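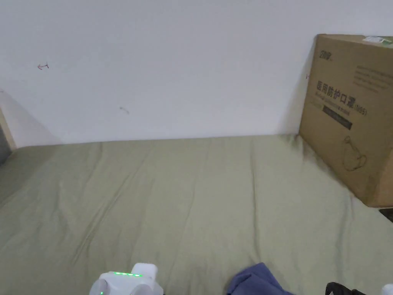 Ticket 424: Gravero hand-held gripper does not release after trigger is let go

Wed 13 August
By the Kisport Service Desk
4 min read

Status: Resolved, with one item open
Category: Safety, pinch hazard
Product: Gravero hand-held gripper
Site: Drustholm, household handling program, bedroom station

Summary of report

The site reported that the gripper remained closed after the operator had let go of the trigger. The operator was lifting folded clothing from the bed at the time. The jaws held the garment until the unit was switched off at the power button, after which they could be opened by hand. No injury occurred. The site withdrew the unit from use and asked whether its second gripper, of the same model, could remain in service.

The strip of indicators on top of the gripper was green for the whole of the event. Under the operating guide, green means that the unit is ready and that no fault is recorded. The site asked that this be treated as a separate concern, and the desk agrees.

Station details

The bedroom station is a bed made up with a sage-green sheet and pushed against a plain white wall. Soft items and boxed goods are handled on it. A tall cardboard carton printed for N95 medical protective masks stands upright on the bed against the wall, and there is dark blue fabric on the sheet close to the gripper. The green lights on the unit are easy to read in the room light, and the desk does not consider that the operator misread them.

First response

The site was asked to do the following before any further testing:

1. Leave the unit switched off and attach a hold tag.
2. Keep fingers clear of the jaws, including when the unit is off.
3. Save the event log before charging, as charging clears the oldest entries.
4. Record the battery level shown at the next start.

The site completed all four steps the same morning. The battery level was 80 per cent, and low charge was ruled out.

Log review

The event log shows the trigger being let go at the time the operator stated. The release command should follow within 300 milliseconds. In this case no release command was recorded. The motor continued to hold at its last set force, and the controller logged the state as normal.

The desk asked for the log from the second gripper. It showed no missed release commands.

Tests carried out

Test A. The trigger was worked by hand with the jaws empty. The fault did not appear.

Test B. The trigger was let go slowly while the jaws held a folded towel. The fault appeared on the third attempt. The lights stayed green.

Test C. The same test was done with the trigger let go quickly. The fault did not appear.

Test D. Test B was repeated on the second gripper. The fault did not appear, and the site was told that this unit could remain in service under normal supervision.

Cause

The trigger sensor in the first unit had moved slightly in its mount. When the trigger returned slowly, the sensor reading stopped just short of the value that the controller accepts as open. The controller then waited for a further change that did not come. It had no time limit on that wait, and so no fault was raised and the lights did not change colour.

The mount screw was found to be loose. The site's maintenance record shows that the handle was opened in August to replace a cable — the tightness of the mount screw was not noted when the work was signed off.

Corrective action

The sensor was seated again and the mount screw tightened. The trigger was then calibrated using the Fitzsimmons bench tool. The unit completed 400 open and close cycles holding a folded towel, half with a slow release and half with a quick one. No release command was missed.

The hold tag was removed after the site supervisor reviewed the cycle record. The maintenance sheet now includes a line for the mount screw, to be signed whenever the handle is opened.

Open item

The lack of a time limit in the controller has been referred to Gravero as a safety defect. The desk has asked for a change that opens the jaws and turns the lights red when the trigger reading stays between its open and closed values. No delivery date has been given.

Until the change is supplied, operators at Drustholm are to treat a green light as showing power and connection only. If the jaws do not open when the trigger is let go, switch the unit off at the power button before touching the jaws or pulling on the item — do not squeeze the trigger again.

This ticket will remain linked to the Gravero referral and will be closed when the new controller software has been tested on both units.

Contact the Kisport Service Desk | Copyright Kisport | Back to top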